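6. Comparing needle drivers on the bench

This section explains how to compare two needle driver heads on the Stornora arm set before you choose one for your own work. It assumes that both arms are mounted and homed (section 4) and that the Stekari controller shows no open faults. The bench test is for evaluation only. Instruments used in it must not go back into clinical stock.

6.1 Preparation

1. Fix the tissue on the pad and switch off the room light above the bench. The scope light is enough.

2. Mount driver head A on the left arm and driver head B on the right arm. Turn each coupling until you hear the click.

3. On the Stekari panel, open Tool > Grip and set the closing force to 580 on both arms. Do not compare heads at different settings.

4. Start recording on the fixed camera and on the wrist camera. Check that both clocks agree.

Note: If the panel shows "Tool unknown", the head was not read. Take it off, wipe the contact ring and mount it again – do not force the coupling.

6.2 Running the comparison

5. Place a row of interrupted stitches with black suture. Use the same knot for every stitch, and cut the tails after each one.

6. During the tie, watch how each head holds the thread. Look at the thread close to the jaws and also further away, over the finished knots.

7. When the row is complete, exchange the two heads and place a second row. In this way the habit of the operator's stronger hand does not decide the result. 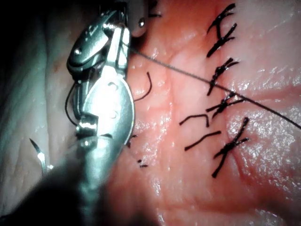
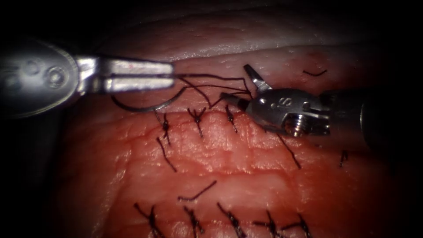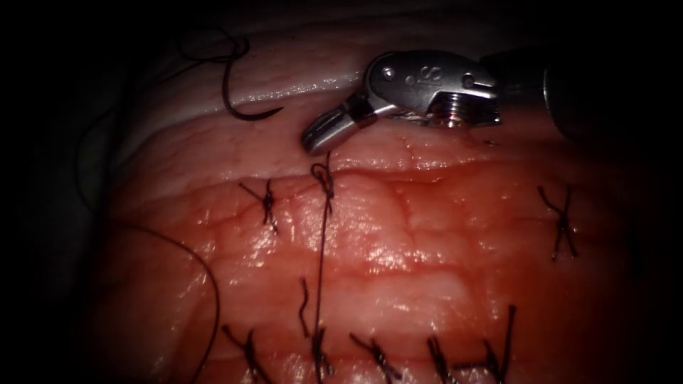
Photos: Boateng bench laboratory, 13 September 2018

The first photo is the wrist camera view, with the thread pulled straight from the jaws across the row. Use this view to judge slipping, and play the recording slowly. The second and third photos come from the fixed camera, which is better for judging the space between the instruments and the position of the needle.

Caution: Know where the needle is before you move an arm. In the third photo it lies on the pale band at the upper left, away from the driver. A needle that is put down like this is easy to forget when you look only at the knot.

Caution: Do not close the jaws on the needle tip. This damages the jaw insert, and the head must then be taken out of the comparison.

6.3 Reading the results

8. Export the grip log from Stekari. The file has one line for each tie.

9. Mark every tie where the thread moved in the closed jaws. Over 300 ties per head is a good basis for a decision. With fewer ties, write "preliminary" on the sheet.

10. Enter the marks in the Fluteder sheet, one column for each head. Write down also the arm on which the head was mounted.

Note: Loose pieces of thread on the tissue are not counted as a fault of the head. Remove them before the next row if they disturb your view.

If one head slips more on both arms, check its jaw inserts first (section 9.2) and repeat steps 5 to 7. If it slips more on one arm only, calibrate the grip of that arm again.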